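**New in tie-in fiction: the Zokura prequel**

*Donura: The Long Descent*, the official prequel to the science fiction series *Zokura*, goes on sale in April. It is published by Fevau Books in paperback and e-book, runs 336 pages, and is the first of the tie-in novels to be set before the events of the opening season.

The story begins 72 years before the crew of the first episode wakes up. Donura is still a working colony, with a school, a port and a single court of law, and the ships that later become so important are only a line in the budget. The main character is a port surveyor who finds that the depth readings for the lower harbor have been copied from one year to the next. Her attempt to get them corrected takes up the first third of the book. Viewers of the series already know what happened to the harbor, so the suspense comes from watching who signs what, and when.

It is a slower book than the earlier tie-ins. There are 39 chapters, most of them short, and the first ship does not leave the ground until chapter 30. Readers who came to the series for the battles may want to start with one of the other novels. Readers who liked the courtroom episodes will be at home here, and the long hearing in the middle section is the best part of the book. 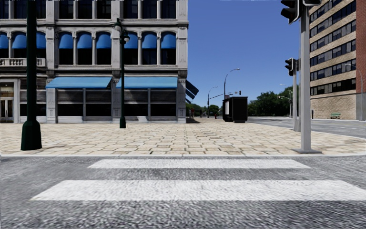

The novel also gives the clearest account so far of how the capital was laid out. On screen we have only had the control rooms and a few corridors. In the book the surveyor crosses the city on foot several times, and the old quarter is written as a copy of a downtown on Earth, put up by settlers who wanted something familiar to look at. Think of a grey stone front with pilasters and cornices, arched blue awnings over the tall windows, and a wide paved plaza running up to the curb, and you have the kind of street she walks down to reach the court. The newer districts are all sealed domes, and the difference between the two becomes a political question by the end.

A few continuity notes for people who keep track. The Nwankwo Accord, mentioned twice in season two and never explained, is set out in full in chapter 12. The date of the first evacuation has been moved back by a year, which settles the problem with the ages of the two sisters but makes a line in the season one finale wrong. The language used by the dock crews follows the glossary printed in the earlier companion guide, with a handful of new words. There is no glossary in this volume.

The book can be read without having seen the series. It does give away the identity of the envoy, so anyone still partway through season two should finish that first.

Our reading group will take it up in two parts. The first meeting, on a Friday evening at 7:00, covers everything up to the end of the hearing. Copies can be reserved at the front desk, and there will be a waiting list for the e-book.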